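Speaker notes: end of year project evening, Moner Robotics Club
Slot: 20 minutes with questions. Khalil Khoury opens, Man-sik Seo takes the second half.

Opening (Khalil)
Say who we are. We meet in term time and the project is called Zadton. The aim this year was one small household job, done with two hands: soap goes in the soap dish. Say we picked it because everyone in the hall has done it. 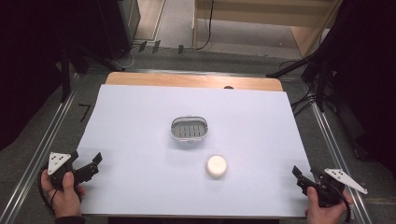 Our target was 600 demonstrations by June. Each member did a block of 20, then swapped. Longer blocks made people sloppy — mention Najjar, last year's project, where we learned this the slow way.

Explain the rules we agreed on. Start with the grippers apart. Move at an even speed. If you fumble, finish the go and write it in the log.

Pause for questions if the hall looks lost. 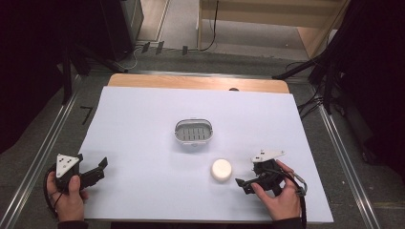 Hand over to Man-sik for the software part. He should keep it to one idea: the program learns from paths, so two people doing the same job differently is useful up to a point. Skip the maths. If someone asks about Mikar, it is the name of our training script and nothing more.

Then maintenance. The fingers get looked over every 60 goes and the screws checked. Parents always ask about cost, so have the parts list ready.

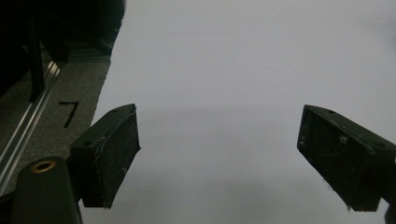 The fingers, with scuffs and white specks on both.

Finish with next year: a second object, and new members welcome. Sign-up sheet is by the door. Leave 2 minutes for packing up before the next group comes on.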